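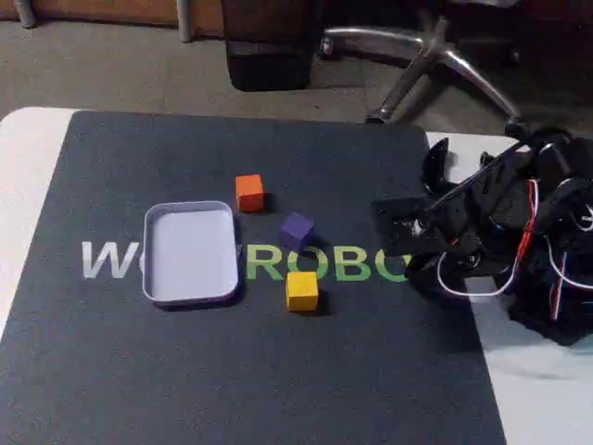 Cubes into tray, second batch
Aug 4, 2023

Right, writing this up before I forget which settings I changed, as last time I left it overnight and had to guess (sorry Deepak, I know you were the one who found the mismatch).

Plan for the session was the same as before: small arm, three wooden cubes, one tray, me driving. Pick up the orange, then the purple, then the yellow, drop each in the tray, go back to the rest pose, save, shuffle, start again. I wanted 66 good runs in the set by the end and we had 30 going in. I got to 64, so I'm 2 short, and my wrist has had enough. Hayley says she'll do the last ones tomorrow but she drives much faster than I do and I'm a bit wary of mixing us so late in the set. Or maybe that's a good thing? Pathak's notes from the Holesdale trial say to mix drivers from the start, which doesn't help me much now!

Shuffling. I've been too tidy. I flicked through the old batch this morning and the yellow is nearly always nearest me with the purple further back, and I must have been doing that without thinking. From run 12 today I threw the cubes down and left them where they landed, unless they ended up touching or off the mat. Those runs are tagged "thrown" so we can train with and without and see if it matters. I bet it does.

Tray stays left of centre for this set. I did nudge it a few times with the gripper on the way out and put it back by eye against the lettering on the mat, so it'll be off by a little from run to run. I think that's fine. Noemí thinks the policy could be using the big green letters to work out where it is, and she'd like a plain mat for the next set. Fair point, we should at least try it. I've asked Maritza if there's one in the Broltbridge cupboard.

Threw away 17 runs. Mostly the usual, a cube squirting out of the jaws when I closed on a corner. I kept the ones where I dropped it and picked it up again cleanly, as Laurinda wants recoveries in there, and tagged them "recover". A couple went in the bin because I paused mid-air for ages thinking about what to do next, and the last lot we trained on picked up exactly that habit and just hung there over the purple cube. Funny the first time.

Wires: keep an eye on the loop of white ones under the gripper when reaching low. I had to go round the yellow cube twice to be sure I wasn't dragging it along with them. Needs a clip or a bit of tape, but do it between sets please, or the wrist view will change halfway through.

Prellora upload is running now, folder is cubes_tray_b. Check the tags came across, the old script dropped them.

To do:
last 2 runs (me or Hayley, decide)
plain mat
tape the wires
move the tray about for set three, want that done before September
ask Deepak about the frame rate again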